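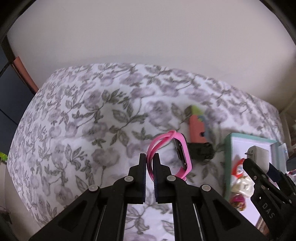

Pink tracker band on the Jarnell bedspread.

Jarnell Bedspread, Rose Print - Reviewed by Nayeli Bautista
July 20, 2020

I own one bedspread at a time and I use it until it gives up. The last one gave up in the dryer, so I went shopping and came home with the Jarnell, which has roses on it. I had sworn off roses. My grandmother had roses on everything, including the toaster cover, and I thought I had escaped.

After 40 nights I have to admit it's a good bedspread. It's heavy enough to stay put and light enough that I didn't kick it off in July, or at least no more than I kick off everything else. I've washed it seven times. The first wash smelled like a new shower curtain and the rest smelled like laundry. The print hasn't faded that I can tell, though with grays this pale I'm not sure how I would know. 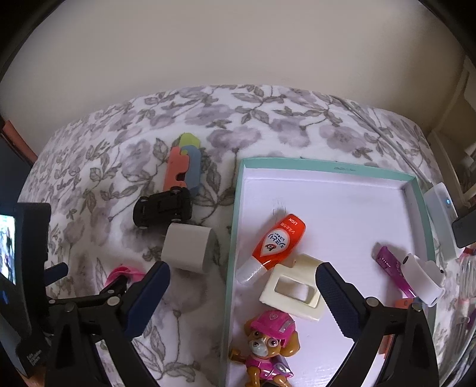

Lavender-gray flowers, gray-green leaves, and a box lid.

Complaints: the care tag is the length of a necktie and says "gentle" in several languages. The stitching on one corner came loose in the second week. I fixed it with the wrong color thread and have been sleeping with that corner at the foot ever since.

I also tried the Gallness, which costs more and slides to the floor around 3 a.m. like it has somewhere to be. It went back.

Four stars for the Jarnell. It would be five in plain blue, but plain blue was sold out.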